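Changes to the Tovwood kitchen hire scheme

The shared kitchen at Tovwood has been open to outside hirers for three years now, and the way it is booked, paid for and cleaned will change from May. Most of what follows concerns people who hire the kitchen on a regular basis, though the parts on food storage and waste apply to everyone who uses the building.

Why the scheme is changing

When the kitchen was first let out, bookings were taken by phone and written in a paper diary kept in the office. That worked well enough with a handful of hirers. We now have bakers, two lunch clubs, a jam maker and several people who cook for family parties, and the diary can't cope. Twice this winter two groups arrived for the same slot. On one of those mornings the lunch club went home and their members had sandwiches from the shop instead of a hot meal.

The costs have also gone up. Gas and electricity for the kitchen alone came to just over £2,000 last year, and hire fees brought in £800 less than was needed to cover running costs. The gap was met from the building fund, which is supposed to be kept for the roof.

Booking

All bookings will move to an online calendar run by Flistard. You can see which slots are free without logging in, but you need an account to reserve one. Regular hirers will be sent their account details by email and their existing slots have already been copied across. Please check yours when you first log in, and let the office know if anything is missing or has been put on the wrong morning.

If you don't use the internet, you can still ring the office and staff will enter the booking for you. Telephone bookings will be confirmed by post or by a call back, whichever you prefer.

Slots will be four hours long and will include the time you need to set up and clean down. Under the old arrangement some hirers were arriving half an hour early and others were staying late, and this has caused most of the friction between groups. If four hours is too short for what you do, book two slots together – the second is charged at half price.

Cancellations need three days' notice. With less than that, the full fee is payable unless another hirer takes the slot.

Fees and deposits

The new rates are on the sheet by the office window and on the booking calendar. Local groups that don't charge for their food will pay the lower rate, as now. Anyone selling what they make will pay the standard rate, and will be asked to show that they are registered as a food business with the council. A copy of the registration letter is enough.

A deposit will be taken once, when an account is set up, and held until you stop hiring. It will be used only for breakages and for extra cleaning. Hirers who already paid a deposit under the old scheme won't be asked for another.

Equipment

The two old ovens have been replaced by one larger oven made by Rukine. It heats up faster than the old pair and has a timer that switches it off at the end of the programme, so please don't assume it has broken down if you come back and find it cooling. The instructions are in a plastic wallet on the inside of the pantry door. The wallet should stay there.

The large mixer has been serviced and has a new guard. It won't start unless the guard is fully closed. The old dough hook didn't fit the new bowl and has been thrown away, and a replacement is on order from Liem. Until it arrives, anyone making bread in quantity will need to bring their own mixer or knead by hand.

Knives will no longer be left in the drawers. They are kept in the locked cupboard and the key will be on the same ring as the kitchen key. Please count them back in at the end of your session and write the number on the sign-out sheet.

Food storage

The fridge has one shelf for each regular hirer, marked with a name. The bottom shelf is for raw meat and fish only, whoever it belongs to. Food left on the wrong shelf, or without a date on it, will be thrown out at the end of the week. This includes sauces and opened jars, which have been the main problem. There were eleven part-used jars of mustard in the fridge at the last clear-out.

Dry goods can be kept in lidded boxes in the pantry. Flour and sugar left in paper bags attract mice, and we had to call in pest control last autumn.

Cleaning

Each hirer leaves the kitchen ready for the next. That means worktops wiped down with the food-safe spray, the hob and oven door cleaned, the floor swept and mopped, and the bins emptied. Please use a fresh cloth each time and put the used one in the laundry bag. Paper towels and hand soap are supplied and are included in the fee. Tea towels aren't, so bring your own. 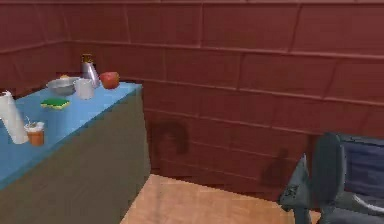
Page last changed: April 15, 2024

A deep clean will be carried out every month by a contractor, and the kitchen will be closed for that morning. The dates are already blocked out on the calendar.

Waste

Food scraps go in the brown caddy and then into the outdoor food bin, which is collected weekly. Cooking oil must not go down the sink. A blocked drain in January cost us £1,000 to put right, and the plumber found it was solid with fat for most of its length. Let the oil cool, pour it into the drum outside the back door and put the lid back on. Cardboard should be flattened before it goes in the recycling.

Allergens

If you serve food to the public, you are responsible for your own allergen labels. We can't promise that the kitchen is free of nuts, gluten or anything else, and hirers shouldn't make that claim to their customers. A short allergen course will be held in the upstairs room in May. It is free to regular hirers and there is a small charge for others.

Questions

Intan Manurung looks after kitchen hire and can be reached through the office in the mornings. She will also be in the kitchen on the first day of the new scheme to show people the oven and help anyone who is having trouble with the calendar. Old keys should be handed to her by the end of May, and new ones will be given out in exchange.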